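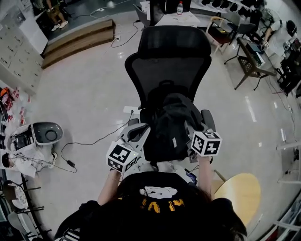 One buyer wrote in to say the Duvness cured a bad back in two weeks, and could we please put that on the page. We'd like to believe it. We sell chairs at Bedden, and we have yet to see one cure anything.

# Duvness High-Back Mesh Chair

**Item no.** 1421
**Price:** $784, assembled
**Warranty:** 2 years, parts only
**Returns:** 14 days, you pay the freight

The maker calls the back "adaptive." What that means is that mesh stretches when you lean on it. It's a good mesh, firmer than most at this price, and it lets air through in July when foam would have you stuck to your shirt. If you run cold, get something padded.
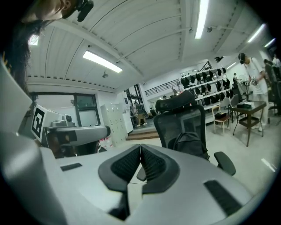 The headrest goes up and down and tilts. Tall people like it. Anyone much shorter may find it pushing at the crown of the head even on the lowest setting, so try it in the showroom before paying for it. It comes off with a hex key, and the price stays the same either way – we asked.

Armrests move up and down only. The brochure says "multi-position," and we suppose two directions is multi.

## Compared with the Paltell

We get asked about this a lot. The Paltell costs less and has a softer seat edge, which your thighs will notice by late afternoon. The Duvness has the better tilt lock. Both claim a "posture-correcting" shape, and neither maker sent us anything to back that up when we asked. 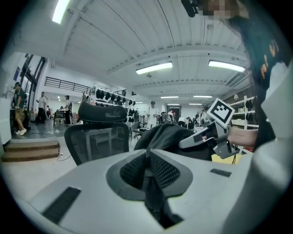
For shorter days at a desk, we'd take the Paltell and keep the change. For a full shift, the Duvness holds up better, though you'll still need to stand up now and then.

## Before you order

- The standard casters are for carpet. Ask for soft ones on hard floors.
- The gas lift is covered. The armrest pads aren't, and they wear first.
- Delivery is by Navaratnam Freight, to the ground floor only. Stairs are extra.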